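Course notes, unit 7: the Fedlow hand-held gripper kit
Eylül Güler
2024-11-08

Last time we left off at the point where everyone wanted to know why we were spending a whole unit on a tool with no robot attached to it. Fair question, and I'm very happy to answer it, since this is my favorite piece of hardware in the course!

The Fedlow kit is what you hold when you want to show a task with your own hand in a form a two-finger gripper could copy. You open and close the fingers, you do the job, and the camera on the tool records what the fingers saw. Ziso sells it in a padded case with the charger, spare pads and a printed quick guide (read the guide, it's short). The Clistwood lab has 8 kits, and you sign them out by the number on the case.

What I like most is that it goes where people live. You don't need a cell, a fence or a bench bolted to the floor. Cloth is where this pays off. A sweater has no fixed shape, the sleeves go wherever they please, and dark knits give a camera very little to hold on to. Try folding one with two fingers per hand and you'll learn more about grasp planning in an afternoon than I can teach you with slides.
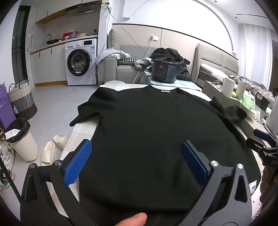
For garment work, plan your grasp points before you start recording. Collar and hem first, then cuffs. Pinch a little way in from the edge so the fabric doesn't roll out of the pads, and bring the two grippers in from opposite sides so they don't bump each other over the middle of the garment. Slow down just before contact. Most of the bad takes in October came from closing the fingers while the wrist was still moving, and I include my own in that!

Now the review part, as promised. Good points: the grip feels natural after ten minutes, the pads hold knit and denim equally well, and the pairing step finally works on the first try. Weak points: the trigger spring is stiff for small hands, and a full charge gave us 44 minutes, short of what I'd want for a long session. Thin synthetics still slip. The Ağca pads are softer and do better there, but they wear fast, so keep them for lining fabric and blouses.

Homework
Record 21 folds of one garment, same starting layout each time. Keep the failed ones and mark them as failed.
Write half a page on where your grasp points moved between the first fold and the last, and why.
Bring the kit back charged. Cases go on the left-hand shelf, pads wiped.

Reading for next time: chapter 8, up to the section on two-arm timing. Skip the proofs, we'll do those together on the board.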